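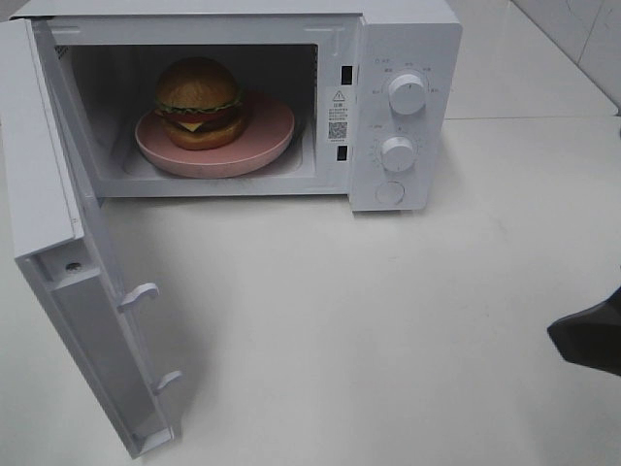 From: Retno Liem
To: Mandagi users list
Date: 2023-08-17
Subject: Re: Meka stalls on door close, then pushes anyway

Haziq Osman wrote:
> We get a stall on the microwave task, always at door close. The arm
> stops short, waits, then pushes again with a lot more force than I'd
> like. Twice it shoved the whole oven back on the table. Logs say
> "contact lost" right before the second push. Anyone else?

Yes! And I'm so glad you posted the log line, it saved me an evening of digging. We have the same thing on our Meka, and I think I know where it comes from.

The door on ours has two hook tabs that go into slots on the right side of the opening. If the fingertip pushes too near the hinge, the door springs back a little when the hooks touch. The controller reads that as lost contact, goes into retry, and the retry in Mandagi 3 ignores the force cap. It just does. I went through 3,877 logged closes last night and every hard push came after a spring-back – not one without it.

What we changed:

- push point moved out toward the latch side of the door
- retries set to 0 in the close step, so it stops and asks for a person
- hands off the table until the arm is parked, even to straighten the plate or the burger

That last one matters. The retry can come up to 6 seconds after the stall, and it looks very much like the arm has given up.

I've sent the logs to Eltano and they were great about it, a patch is in testing. Haziq, could you try the new push point on your oven? I would love to see if the force trace looks the same – yours is a different model, I think?

Retno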